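# Famari 台面器具整理数据说明

版本说明见文末。维护:Lucía Barroso

我们使用 Cookie 以改善您的浏览体验。继续访问即表示您同意我们的 Cookie 政策。[接受] [管理偏好设置]

本数据集收录厨房台面上锅具、玻璃器皿与食物的摆放记录,用于物品识别和收纳状态标注。图片均取自同一处灰色台面。

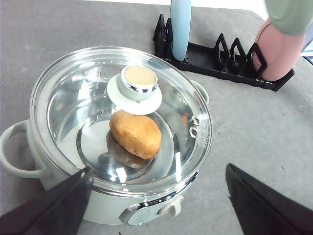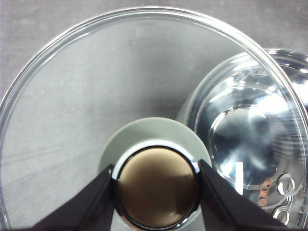

## 1. 范围

数据集分为 2 个子集:Ustton 子集以带盖锅具为主,Bornlow 子集以玻璃盘、玻璃碗为主。两个子集共用同一套类别表,可以合并使用。每个子集含 50 组记录,合计 100 组。一组记录对应一次摆放,组内图片数量不固定。

不收录刀具、明火和包装未拆的食品。水槽区与冰箱内部另有说明,不在本文件范围内。

## 2. 类别表

共 10 个类别:

- pot:锅体,含电煮锅
- lid_glass:玻璃锅盖
- knob:盖钮
- handle:锅耳或手柄
- vent:排气孔及其金属圈
- dish_shallow:浅盘
- bowl_deep:深碗
- bread:面包,不分品种
- cloth:抹布、隔热垫
- other:无法归入以上各类的物品

盖钮与锅盖分开标注。盖钮装在锅盖上时,两个标注框允许重叠;盖钮被遮挡超过一半时只标锅盖。

## 3. 标注规则

3.1 透明器皿按外沿轮廓标注,透过玻璃看到的台面计入器皿范围。玻璃上的高光和倒影不单独标注。倒影与实物相连时,以实物边界为准。

3.2 叠放关系写入 `on_top_of` 字段,只记录直接接触的一层。例如面包放在锅盖上,记为 bread → lid_glass,不再向下追溯到 pot。

3.3 器皿互相遮挡时,各自给出可见部分的轮廓,并在 `occluded` 字段填 1。两件玻璃器皿的边界分不清时,填 2,由第二名标注员复核。

3.4 颜色字段取物品主体颜色,用词限于对照表。浅绿、浅灰绿、薄荷白在早期记录中混用,现统一为 `pale_green`。旧值保留在 `color_raw` 字段。

3.5 只露出局部、无法判断用途的物品一律归入 other,不根据相邻物品推断。

## 4. 收纳状态

`state` 字段取值为 placed、stacked、pending。placed 表示单独放在台面上;stacked 表示放在另一件物品上或盛于其中;pending 表示标注员未能判断。食物同样适用。

状态以单张图片为准。同组内各图状态不同时不做合并,也不按文件名推断先后。

## 5. 文件结构

```
famari/
 ustton/
 records/
 labels.json
 bornlow/
 records/
 labels.json
 classes.txt
 color_map.csv
```

标注文件编码为 UTF-8。坐标原点在图片左上角,单位为像素。

## 6. 已知问题

- 深碗内壁的反光常被误标为第二个碗沿,Bornlow 子集尤其明显。
- 灰色台面有纹理,浅盘盘底的小斑点难以判断在玻璃上还是玻璃下,目前均不标注。
- vent 类样本偏少,单独训练效果不稳定。
- `color_map.csv` 缺少米黄色一项,暂用 `beige` 代替。

## 7. 版本

九月版修订了 3.3 和 3.4,并删除了 Yáñez 批次中的重复记录。类别编号未变,旧版脚本可继续读取。颜色字段需重新映射,映射脚本随下一版提供。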